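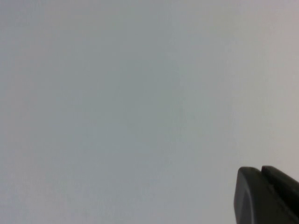 Keeping books and papers sound in a home office

Notes by Samira Geagea, Lornard
Updated 2022-01-18

Paper takes up moisture from the air and gives it back slowly. Most damage to household books comes from shelf position, poor support and glue that was never suited to the job.

Shelving

Leave a gap of 6 cm between the back of the shelf and an outside wall. Brick veneer runs cold in July and the air trapped behind a full bookcase doesn't move. If the case has a solid back, drill a row of 13 mm holes behind each shelf, high enough to clear the books.

Large paperbacks lean, and a leaning book pulls its text block away from the spine. Stand books upright with a bookend at the open end of the row. Anything too tall for the shelf is stored flat, heaviest at the bottom, never spine up. 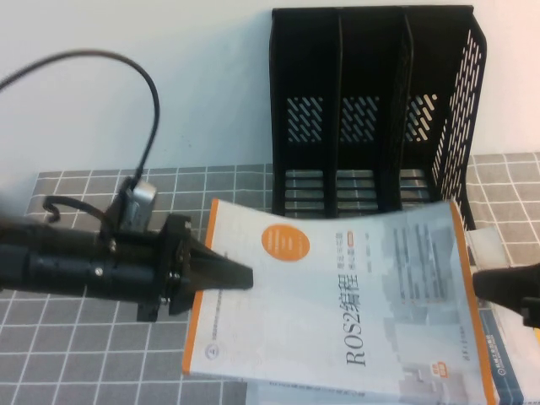 Do not pack a row tight. You should be able to grip a book by both sides of the spine and draw it out without moving its neighbours. Pulling on the headcap tears it, and a torn headcap is a fiddly repair.

Loose papers

Sort into current, keep and recycle before buying any storage. Staples stay in current papers only. For the keep pile, lift the staple legs with a blunt knife, then slide the staple out from the front. Rusted ones will leave a stain - leave the stain alone.

Manila folders are fine for bills and rates notices. Certificates and old letters want acid-free folders. The Arnaud ones are a good weight but run slightly over A4, so measure the drawer first.

Trays and baskets

Open-sided trays suit papers in use. Wash plastic ones in lukewarm water with a drop of dish detergent, and work an old toothbrush through any holes from both sides. Stand on a tea towel overnight. Refill once fully dry.
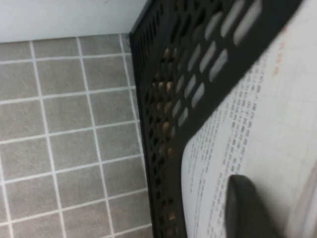 Keep trays off the floor if you mop. Water sits in grout lines for longer than it sits on the tile face, and a carton or folder will wick it up from the bottom corner. Two battens under a storage box are enough.

Cleaning covers

1. Dust with a soft brush, working away from the spine.
2. On laminated covers only, wipe with a barely damp microfibre cloth.
3. Dry straight away with a second cloth.
4. For sticker residue, warm the spot with a hair dryer on low and roll the glue off with your thumb.

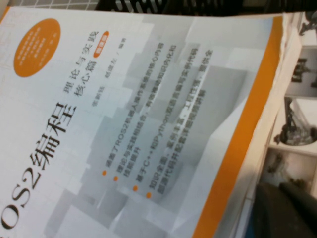
Eucalyptus oil shifts stubborn residue but can dull a matt laminate. Test it on the back cover, near the spine. Uncoated card gets the dry brush and nothing else.

Loose pages

Use PVA sold for bookbinding, which stays flexible. Brush a 2 mm line along the inner edge, seat the page, put baking paper either side and leave the book under a brick for 10 hours.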